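The Ferry to Clamumholm

The ferry was six minutes late, and my grandmother said that was a wonderful sign, because the year it came on time it rained on everybody.

She was eighty-one and had packed for the North Pole. I had one backpack and a bag of cherries (June cherries, the dark ones!) and we ate them leaning on the rail and spat the pits at the water. She could spit farther than I could. She still can.

"When I was a girl," she said, "there were 700 people on Clamumholm, and every one of them could dance."

"Every one?"

"Well, the minister swayed."

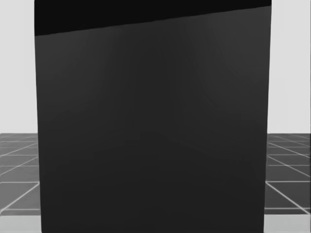
I had heard about the midsummer dance all my life. I knew the tune they finished with, and I knew about the barn with the green doors, and the soup, and the boy who played the fiddle standing on a herring barrel. What I didn't know was how the island would smell, like salt and cut hay and somebody's bread, all at once, so strong that I laughed out loud on the gangway and a man with a bicycle laughed back.

We walked up from the harbor. It was 245 steps to the top, and my grandmother knew the number and announced it to the man with the bicycle, who was carrying it on his shoulder and didn't seem glad to hear it. She stopped twice, both times to look at the sea, she said. I looked too. Oh, it was blue!

The barn doors were red now. She stood in front of them for a good while with her hand flat on the paint.

"They were green," she said.

"I believe you."
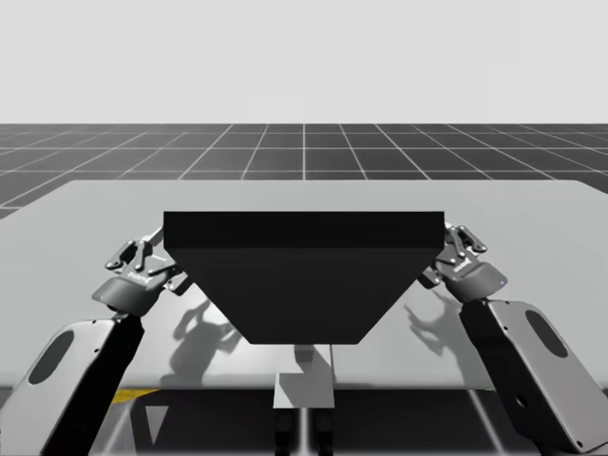 Then the fiddle started up inside, and she dropped her suitcase right there in the road. It was a young woman playing, with her boots kicked off and her hair coming down, and she was so fast and so good that I felt it in my knees. People were already turning in big loose rings. Somebody handed me a bowl of soup and somebody else took it away again and pulled me in, and I never did find out what kind it was.

I got every step wrong. I went left into a whole family going right. My grandmother sailed by in her winter coat, on the arm of the bicycle man, shouting, "Heels! Heels!" and looking about nineteen.

They played until the windows went gold, and then they played the last tune, the one she used to hum over the dishes, and I knew all of it.
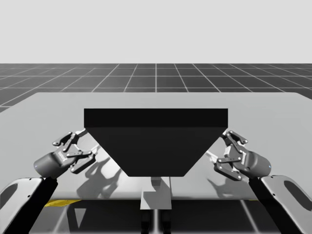 Dark block on a light gray tabletop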